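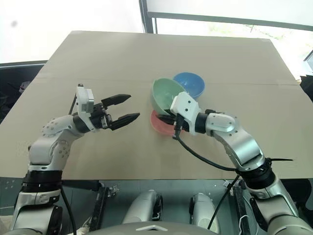

Bowls on the cardboard, one tipped on its side

Holtmont Kitchen Swap list
List home | Threads | Previous | Next | Reply

Saturday, December 21, 2024

> I have a set of bowls from the Abbasi sale that I can't use. Before
> I drive over, are you still taking bowls at the swap table, and do
> they need to be boxed? Last March I was told to bring a box and then
> had to carry it home again.

Yes, bowls are fine, and no box. Stack them with a sheet of newspaper between each one and put them in a bag you don't need back.

The tabletop has a big flat sheet of beige cardboard over it now. Please leave it there when you unpack. Bowls slide less on it and the table doesn't get scratched. There is a crease across it, so set anything tall away from the fold.

The picture shows three of them, including a mint-green one and a pink one. If you want either color, reply to the list with your pickup day. I don't have the measurements yet and won't before the holiday.

Chipped rims go in the crate by the door – I will look at those separately. Lids only if they match something.

We are still short on mixing bowls and pie plates. We have plenty of mugs, so please hold those until spring.

Side door, same as before. The Claltis lot next door is permit only on weekends.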